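Bench notes – Stotivska two-arm kit, review unit
Wirnberg, June, Saturday

Second day with the kit on the spray bottle task. Talpur want our comments before they put it in their catalog. Arms bolted to the front rail, grippers as supplied, default speed.
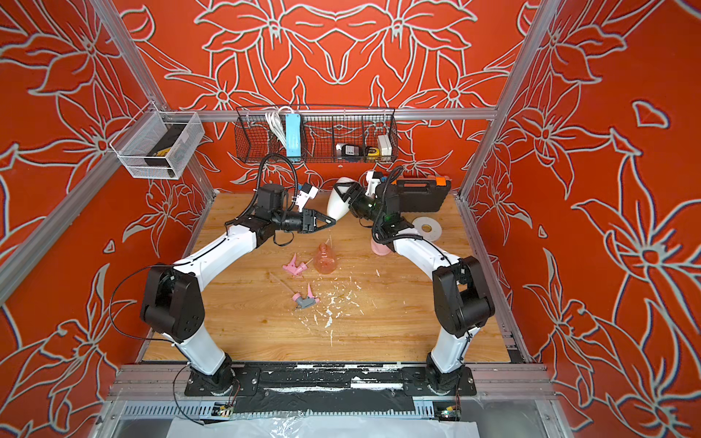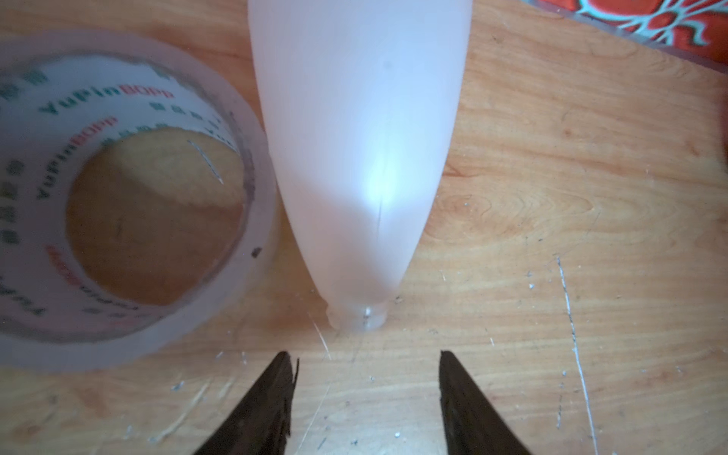
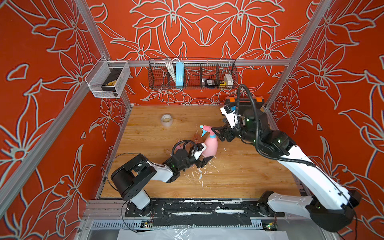
Cabling
Wrist cable loop is too long on both arms. Ask Talpur if a shorter one is on the price list. Boards under the bases are easy to get at – leave them there.

Grippers
Set to 36 for bottles, 100 is too hard on thin plastic. Fingertips sold in packs of 2, order one pack.

Software
Anard plug-in drops the left arm if the log goes over 2000 lines. Restart clears it. Reported.

To do
Wipe down floor and rail
Try the smaller trigger heads
Get a quote for the service plan, with and without spares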